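Speaker notes: "A Place for the Small Things"
Talk for the Ouellet evening series
Speaker: Vitória Paiva
Slot: 30 minutes, questions after

Shared 97 times | 3 comments

Opening (slowly, let people find their seats)

Good evening, and thank you for coming out. Thank you also to whoever moved the chairs closer together, because I do like to see faces when I talk, and the last time I gave a version of this the front row was so far off that I felt I was reading the news.

I want to talk tonight about cups. Small plastic ones, the sort you can buy in a sleeve and forget in a drawer. I know that the program says "sorting and setting out" and that some of you were hoping for cupboards, and we will get to cupboards, I promise, but I have been doing this work long enough to know that people who cannot keep a cupboard in order very often can't keep a table in order either, and a table is a much kinder place to begin. You can see all of it at once. You can clear it in a minute. Nothing falls on your head.

(Pause here. If there is a laugh, wait for it. If not, carry on!)

My mother kept buttons in teacups. She had a cup for shirt buttons and a cup for coat buttons and one chipped one, with a rose on it, for the buttons that had lost their family. When she sewed, the cups came down from the shelf and stood on the table beside her, and when she was finished they went back up. I thought for years that this was a sewing thing. I must have been forty before I saw that it was a sorting thing, and that she did the same with seeds, and with the coins for the bus, and with the bits of a clock my uncle once took apart and could not put back.

What I do now, in the workshops at Dristwood, is more or less what she did, with plastic in place of china and a few more colors.

The table

Start with the surface. I am going to be a bit of a bore about this, so bear with me. Most of us sort things on whatever is there: the kitchen counter with the mail on it, the bed, the floor. Then we wonder why the job feels so big. A plain cover over the table changes the whole mood of it. It tells you where the work stops.

I like a mat with a grid. Sewing people and paper crafters will know the kind I mean. You don't have to measure anything with it, and I never do. The lines are simply company for the eye. A cup set down near a line looks set down on purpose, and a loose bead in the middle of a square is easy to spot, where on a patterned tablecloth it would be gone until spring cleaning.

People ask me what color mat, and I say a quiet one. You want the cups to do the talking. My first was a loud red thing and I had a headache by lunchtime.

(Next slide. Give them a moment to look before speaking.)

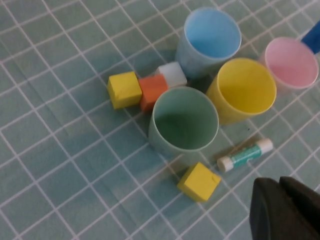 Page last changed: 25 August 2025

So, a pale green mat, with a little blue in the green, and thin white lines. Four cups. I've left this slide large because I want you to look first at the side with no cups on it. All that open grid! When I show this to a new group, somebody nearly always wants to spread the cups out evenly, one to a corner, as if they were laying places for dinner. I used to do it myself. But if the cups keep together you have a good clear stretch left over, and that stretch is where you tip out the muddle. You need somewhere for the muddle to be. If every part of the table is already spoken for, you end up sorting in your lap.

You'll notice the mat isn't perfectly smooth either, and there are some faint creases in it. Please don't let that sort of thing stop you. I have met people who would not begin because the mat had been folded, and they were ironing it, and then the iron needed descaling, and then it was suppertime. A crease is fine.

The colors

Now for the colors, which is my favorite part, so somebody wave at me if I run over.

Look at the light blue, the pink and the yellow. The blue and the pink are soft, nursery colors nearly, and then the yellow comes in like a lemon on a plate. I love that yellow. In any set of cups there is one that the eye goes to first, and my advice is to give that one the job you do most. If you are sorting a sewing box, make it the cup for pins. If you are doing a desk drawer, it could be the cup for things that belong in some other room, because there will be plenty of those, believe me.

The softer colors can have the slower jobs. At home my own blue cup is for "keep, but I don't know where yet," and I'm fond of it, though it does fill up. My pink one is for mending. You will have your own ideas and they will be better for your house than mine are.

One small thing about insides. A short, open cup lets you look straight down to the floor of it, and that matters more than people expect. With a tall jar you drop something in and it vanishes. With a short cup you go on seeing what you have, and you can pick a thing out again with two fingers when you change your mind, and you will change your mind.

(Hold up my own cups here. They are in the canvas bag, left pocket. Do NOT drop them like in April.)

How I run a table

I'll tell you how we go about it at Dristwood, in case any of you want to try it with a club or a classroom, or with a grandchild on a wet afternoon.

Everybody brings one muddle. It has to fit in two hands. I am strict on this because the first year I wasn't, and a gentleman brought a suitcase. We clear the table, we put the mat down, we choose our cups, and before anything is tipped out each person says aloud what each cup is for. It sounds silly and people blush, but I've grown quite attached to it. Saying "the yellow one is for screws" in front of other people seems to settle the matter, and you don't spend the next ten minutes arguing with yourself.

Then you tip, and then you sort, and you don't stop to admire anything. Admiring comes at the end. If you find a photograph, put it face down. If you find a letter, same thing. I have lost whole afternoons to letters.

When the open part of the mat is clear again, you look into each cup and decide where it lives. This is where the cupboards come in at last (there, I told you). A cup can go into a cupboard whole. You can tip it into a tin, or an envelope, or a little Plastach box if you have those, and then the cup is free for another day. What it mustn't do is stay on the table. My sister has had a cup of foreign coins on her hall table for so long that visitors think it's for tips.

One woman in our group, who had been a bookkeeper all her life, sorted her late husband's fishing tin this way and wrote down every piece that went through her hands. Hooks, weights, swivels, tiny feathered things. It came to 884. She read the number out to us and then she sat down, and we all had some tea. I still think of her when someone tells me a job is too small to be worth doing properly.

With children

A few words on children, because I know there are teachers here tonight.

Give them fewer cups than you think. Start with 2 and let them ask for a third. Let them pick the rule, even when the rule is odd. I had a small boy at the Flaltia summer club who sorted a heap of shells into "awake" and "asleep," and he was entirely consistent, I tested him. Adults like to step in with big and little, or light and dark, and we should sit on our hands a while.

And let them put the cups wherever they like on the mat. Some will line them up along a white line with great care, and some will bunch them in a heap at one side and get on with it. Both kinds finish. The bunchers have more elbow room, I will say that.

Do check the sizes of what you're sorting if there are very little ones around. I use dried pasta with the youngest and keep the buttons for the school-age children.

Before questions

(Check the clock. If short of time, skip the bit about the spice rack.)

The spice rack. I tried this at home over the winter and it did not go well, as spices are mostly powder and the cups are open, and I sneezed. My kitchen smelled of cumin for days, the cups rather longer. So there is a limit to the method, and the limit is anything you can blow on. Sort the jars themselves straight on the mat and leave the cups in the bag.

There's a handout by the door with the order of things on it, mat, cups, naming, tipping, sorting, putting away, and a blank space at the bottom for your own rules. The mats at the back can be borrowed tonight if you write your name in the book. I do ask for them back rolled, please, though you know by now how I feel about creases.

Questions, then. I can't hear very well on my left side, so if you are over by the window, be bold.

Comments (3)

buttonjar_m
I was at this one, over by the window, and I was bold! Did my sewing box the next morning. Six cups was too many, so I went back to four as on your slide and it was much better.

Terrace Lane
Do you ever label the cups? My husband claims he can't remember which is which five minutes after saying it.

Vitória Paiva
Terrace Lane, a scrap of masking tape on the side does no harm at all. Take it off the same day or the glue stays on. And please tell him he is in very good company.

Contact the Dristwood workshop | Copyright Vitória Paiva | Back to top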